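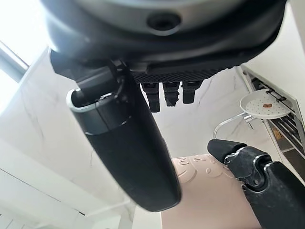 Dark gray hand, three short black fingers.

Thread on the old burial ground at Storstead and why its usual date is wrong. Source for most of it is the Trullbridge parish register, which I finished reading in October.

1/ The guide leaflet says the ground opened with the chapel. The register has burials on the hill well before the chapel had a roof. The first legible entry gives no name, only "a carter, on the upper ground."

2/ "Upper ground" is the key term. It appears 78 times. The leaflet takes it to mean the terrace by the gate. The terrace is the lowest part of the site. 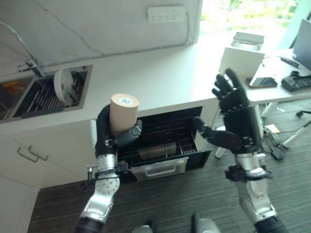 3/ Sofia Tsakiris walked the boundary with me and we matched the register's marker stones to what still stands. Five are listed. We found 3. All are on the north side, well above the terrace.

4/ The three stones carry the same cut mark, a short bar over a circle. The tithe map uses that mark for land held in common by both villages. So the ground was shared, and the chapel was built next to it later.

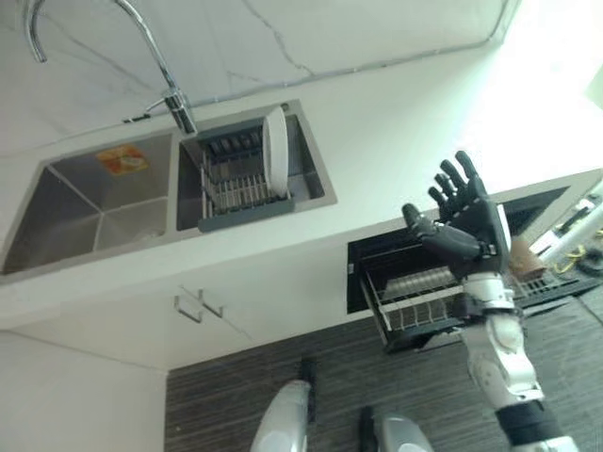 5/ Objection I expect: the register was recopied. Correct. The copyist says so on the flyleaf and notes 1146 entries carried over. I get the same total from the copy, so I don't think entries were added at that stage.

6/ What I can't settle is the south wall. The stone is different, the coursing is different, and the register skips the years when it must have gone up.
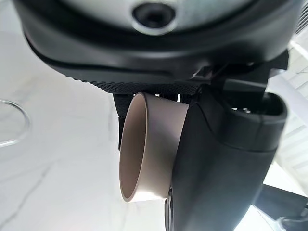

7/ If you visit, go in by the north lane, not the gate. The first marker is on the left after the second bend, low down and usually under ivy. Please don't scrape the lichen off to read it. Raking light with a flashlight works fine.

8/ Transcript of the 78 entries goes up once I've checked the abbreviations.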